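Are "compostable" plates worth the extra money, or is it a racket?

Posted in Household & Budget
2023-01-08

jesstead_porch

I run the food side of a monthly neighborhood potluck in Jesstead and I've been buying the cheapest foam plates I can find. Last November a couple of people complained and asked me to switch to the molded pulp kind. Fine, I priced them. A case of 700 from Geviren costs a good deal more than what I pay now, and the box has a green leaf on it and the word "compostable" in three places.

My problem is that I don't believe the leaf. Our town has no food scrap pickup. The plates would go in the same black bags to the same landfill as everything else. So what exactly am I paying for? I also had one of these go soft on me at a wedding, with chili on it, so I'm not convinced they even work as plates.

I'm not against spending the money if there's something real behind it. I'd just like to hear from people who have used them and aren't selling them.

3 replies

drycellar

You're right to be suspicious. "Compostable" on a box tells you what could happen to the plate under good conditions. It says nothing about what will happen to yours. If it goes to the landfill it gets buried with the diapers and the couch cushions, and paper that rots down there without air gives off methane. Some landfills catch that gas and some don't. Call yours and ask. The person who picks up may not know, and that tells you something too.

Look for an outside certification on the case, with a name you can look up, and not a leaf the company's own art department drew. Then check whether any composter near you takes food-soiled paper. Plenty of them say no to plates of any kind because they can't tell the lined ones from the unlined ones on the belt. 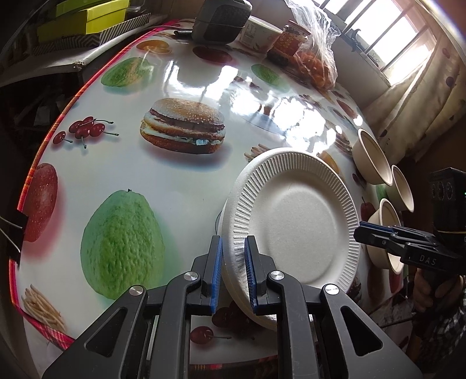

Can you put used pulp plates in the regular paper recycling?

In most towns, no. Grease and food spoil the batch, and short, already-recycled fiber isn't worth much to a mill in the first place. A few places make an exception for clean ones, so read your own town's list before you go by the arrows on the package.

On the chili question, there are two separate complaints that get mixed up. One is the plate bending because it's thin and somebody loaded it on one side. The other is liquid getting into the fiber. Thicker plates help with the first. For the second, makers have added grease-proofing treatments, and some of those have been the PFAS chemicals you keep hearing about. If a plain pulp plate shrugs off hot oil for an hour, I'd want to know how. Write to the company and ask for it in plain words - "no added PFAS" or not. Geviren may well answer you. I haven't tried them.

Buy one small sleeve before the case. Put your worst dish on a plate, leave it 32 minutes, pick it up with one hand. That'll settle more than any review.

evangelista_rd

We use them at our place out on Evangelista Road and they're great, never had a problem. Get the heavy ones. Double them up if it's soup. I don't know about the chemicals but everything has chemicals.

We throw ours on the compost pile behind the shed and they're gone by summer. Might be the worms.

tin_and_twine

I'll disagree a little with the first reply, and a lot with the second. Doubling up the plates means you're paying twice for the expensive plate, and soup should go in a bowl.

Foam is hard to defend, though. It blows around, it breaks into beads, and the beads stay in the grass. If your potluck is outdoors I'd pay something extra just to be done with that, compost or no compost. How much extra is up to you. I wouldn't go past a third.

What our block did was stop buying plates. We asked everyone to bring their own from home, and kept a stack of thrift store ones for people who forget. Somebody has to wash 21 plates at the end of the night, and it's been me more often than I'd like. We lost 5 of them the first year. It still came out cheaper than the Drernov plates we'd been getting, which were sold as "earth friendly" and had a shiny coating I never got a straight answer on.

If you do stay with disposables, ask what size people need. We were handing out dinner plates for a slice of cake and a pickle. Going down a size for dessert cut nearly a third off what we spent.

jesstead_porch

Thanks. I called the landfill and got a recording. I'll get the small sleeve and try it with the chili.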